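Home | Projects | Minutes | People | Contact

Minutes of the Skorkent project meeting, January
Posted by the minute-taker

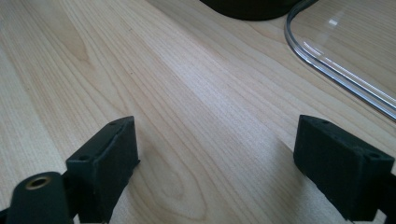 Someone from the Bama side wanted to know straight off whether we could trust any of the numbers from the hand-held gripper, given that the arm at Desholm moves so differently from a person's wrist. Fair question, and it ate up most of the first item, so I'm putting it first even though the agenda had it third. (Sorry, agenda.)

1. Hand-held demonstrations

We now have 536 demonstrations in the set. I read out the split between the two sites and then had to read it out again because I'd swapped the columns, so please use the version in the shared folder and not the one I emailed. The task is still the same one: pick up a small part from the tabletop, move it across, put it down in the tray. Dull, I know, but dull was the whole idea when we wrote the plan!

On the wrist question, the Desholm group said they now throw out any demonstration where the hand turns faster than the arm could follow, and train on what's left. Bama would rather slow those ones down and keep them. We went round this for a good while. I like the slowing-down idea myself, but I was told (kindly) that a slowed-down grab closes the fingers at a speed no one ever closed them at, and I hadn't thought of that. Agreed to try both on the same data and compare.

2. The result everybody came for

The policy trained with the mixed starting positions got its part into the tray more often than the one trained from a single fixed start. Out of 20 tries each, the mixed one managed 12 and the fixed one 4. I was very pleased and said so, probably too loudly for the people on headphones.

Then came the cold water. Twenty tries is not many, and all of them were run on one table in one room. It was also pointed out that the person resetting the parts knew which policy was up next. I don't think anyone was nudging things, but we can't show that they weren't, so the next batch will be reset from a printed sheet by somebody who hasn't seen the order. Until that's done the result goes in the draft as "early" and nowhere else, please. That includes talks. Yes, that includes mine.

3. The Economou method

We talked about whether to keep calling it that in the paper. Half the room says "the Economou way", the other half says "the start shuffle", and a reader would have no idea they're the same thing. Settled on Economou in the text, with one plain sentence the first time it comes up. I'll write the sentence and send it round.

Still open: how wide the starting positions ought to be spread. Go too narrow and you're back to the fixed start, go too wide and the camera on the gripper loses the part altogether. Desholm has a half-finished sweep over this and will finish it before anyone argues any further.

4. Odds and ends

The labelling tool still drops the last moment of each recording. It's a known fault and a fix is on the way, but please don't trim anything by hand in the meantime, as we then can't tell your trimming from the fault.

Bama asked for the failed tries to be kept as well as the good ones. Agreed, no discussion, should have been doing it from the start.

To do
- Me: the Economou sentence, and a corrected table of demonstrations
- Desholm: finish the sweep, print the reset sheet
- Bama: the slowed-down version of the data

Next meeting is at the same hour, and I'll book the bigger room.

Comments (3)

gripfan: Will the failed tries be shared too? They'd be more use to us than the good ones.

Minute-taker: I'd like them to be, I'll put it on the next agenda.

tabletop_reader: Please report the reset order along with the scores. We got caught out by that very thing and had to run the lot again.

We use cookies to keep this site working and to count visits. Accept | Manage settings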